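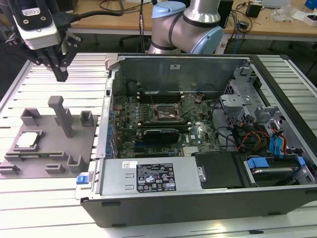 Grey plate on the rails, Tuesday, September 25, 2018

1/ Week three of taking the bus to work in Tadport instead of driving. A few notes for anyone thinking of doing the same.

2/ The 40 goes from the bottom of my road and gets in early enough for a cup of tea before I start. It's slower than the car by the length of one podcast.

3/ A monthly pass is cheaper than what I was paying to park. I haven't worked out the petrol yet – will do that at the end of the month.

4/ The stop by the old Kuhlmann works has no shelter and no bench. Fine in September. Ask me again in December.

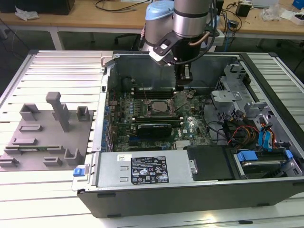

PC on its side, graphics card still in

5/ Coming home is the weak part. Miss the 40 and you're left with the 506, which goes all the way round by Kosel and stops at every farm gate.

6/ The timetable on the pole is out of date. The one on the council website is right. I've reported the pole twice.

7/ Best seat is upstairs, left side, second row. The front row leaks when it rains.

8/ Drivers will take notes but don't like giving change for a twenty. Bring coins or get the pass.
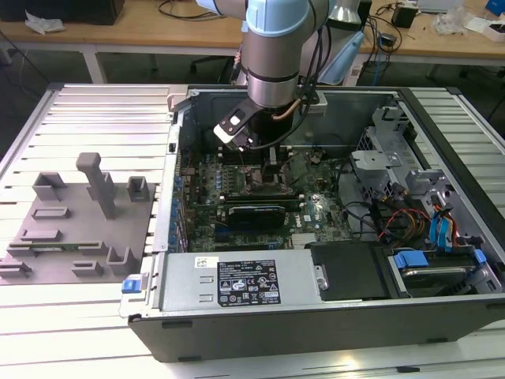

Marta: the 506 skips Kosel after six, so the late one is a lot quicker than you'd think

9/ Thanks Marta, didn't know that. Will try the late one on Thursday and report back.

10/ Also, the heater under the back seat is on all year. Don't put your lunch there.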